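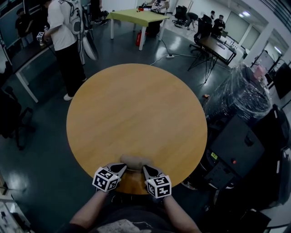

Round table finish, office use
Posted by gtessier, 3/12/18

I need to put a new finish on a table and can't decide between hardwax oil and a water-based poly. It came from Hollach, bought through their outlet, and it has been in our office since December. Whatever they put on it at the factory is thin. Water sits on it for a few minutes and then leaves a dull spot, and the area where people rest their arms has started to feel dry. It's the round one in the photo, with the light honey top and the fine grain, and I'd like to keep that color. The last thing I finished was a bookshelf and it went orange on me, so I'm nervous. The table gets used every day, mostly by people standing or sitting right up at the edge. It can be out of use for a weekend, not longer.

I've been looking at Rolent hardwax oil in the clear version and Cassim water-based in satin. The table cost $431, so I don't want to spend a fortune on this, but I don't want to do it twice either.

Gaëtan

--

dullchisel wrote:
First thing to find out is if it's solid or veneer. Look underneath and compare the grain at the edge with the grain on top. If it's veneer, stay away from the power sander completely. You can go through it faster than you think, especially near the edge of a round top where the sander wants to tip.

As for product, Cassim satin. Two thin coats, scuff with a fine pad, third coat. It stays pale and it doesn't care about water.

--

mrs_pellet wrote:
I'd go the other way and use the oil. A work table gets scratched and with poly you can't touch up a scratch, you have to redo the whole top. With hardwax oil you rub a bit more on the bad spot and it blends. I have Rolent on my kitchen table and I've redone the place where my son sits and left the rest alone.

It does warm the color slightly. Test it on the underside.

--

dullchisel wrote:
"Slightly" depends on the wood. On some light woods it looks like you wiped it with tea. He said he wants to keep the color.

--

mrs_pellet wrote:
That's why I said test it on the underside.

--

gtessier wrote:
Looked underneath. The grain does not carry over the edge the way I'd expect on a solid board, so I'm going to treat it as veneer and sand by hand. I asked Hollach and they only told me "natural lacquer," with no brand.

--

O_Ikonen wrote:
If there is lacquer on it, oil is not going to soak in evenly unless you get all of the lacquer off. With veneer and hand sanding that is a long job and you'll end up with patches. Water-based poly over a scuffed lacquer is much less work. Clean it first with mild soap, let it dry overnight, wipe with denatured alcohol on a small hidden area to see if the old finish goes soft. If it does, skip the alcohol and just use soap.

What's the floor? It looks very shiny in your picture. Put paper down under the whole table before you start. Drips from the rim will show on a dark floor like that, and poly does not come off a glossy coating without leaving a mark.

Oskari

--

gtessier wrote:
It's a poured coating the landlord had done, dark gray with some green-blue in it depending on where you stand. Yes, very shiny. It shows everything. I'll put down paper.

--

backporch77 wrote:
Unpopular view, leave the finish alone and buy a clear table cover cut to a circle. I did this for a break room. It took ten minutes and it's still there.

--

mrs_pellet wrote:
Those trap water underneath and then you have a much bigger spot than you started with. They also stick to your forearms in summer.

--

backporch77 wrote:
Mine doesn't. I lift it and wipe under it.

--

dullchisel wrote:
You do. Will an office full of people do it? I wouldn't bet on it. A cover is fine if one person looks after it.

Oskari is right about the lacquer, by the way. I should have asked about that before anything else. Scuff with a gray pad, vacuum, wipe with a damp cloth, then coat. Use a foam brush for the rim and do the rim first, so that any runs onto the top get picked up when you do the flat part.

--

lowell_k wrote:
Does anyone know if the Cassim satin is really satin? I used the matte on a desk with a dark top and it came out with shiny streaks under the ceiling lights.

--

O_Ikonen wrote:
Stir it. Don't shake it, and stir again halfway through. The flatting agent settles at the bottom of the can, so the first half of the can comes out glossy if you skip that. Dark tops show it a lot worse than light ones. Gaëtan should be fine with his.

--

gtessier wrote:
OK, going with Cassim satin. How much should I leave between coats? The can says 2 hours but our office is cool over the weekend because the heat is turned down.

--

dullchisel wrote:
Give it four if it's cool. Press a fingernail in somewhere on the underside edge, and if it takes a print, wait longer.

Also, dry is not the same as cured. You can use it lightly on the next workday but keep mugs and anything rubber off it for about 12 days. Rubber feet on equipment are the worst, they'll bond to fresh poly and pull a piece out when you pick them up.

--

mrs_pellet wrote:
I still think you'll be sorry at the first deep scratch, but it's your table.

--

gtessier wrote:
Update. Three coats done. The color is a touch deeper than before but nowhere near orange, and the grain still shows. I got one run on the rim on the side facing the long desk, which I sanded out and recoated. The paper caught several drips so thank you for that.

The only problem is the legs, which now look tired next to the top. I also need new pads under them. Has anyone used the Burik stick-on felt ones on a slick floor?

--

backporch77 wrote:
They slide around and the glue creeps out. Get the kind with a screw.

--

lowell_k wrote:
I've had Burik pads on my chairs for a year and they're fine. Clean the bottoms of the legs with alcohol before you stick them on and leave the table upside down overnight, on a blanket. Wait until that top has cured before you turn it over, though.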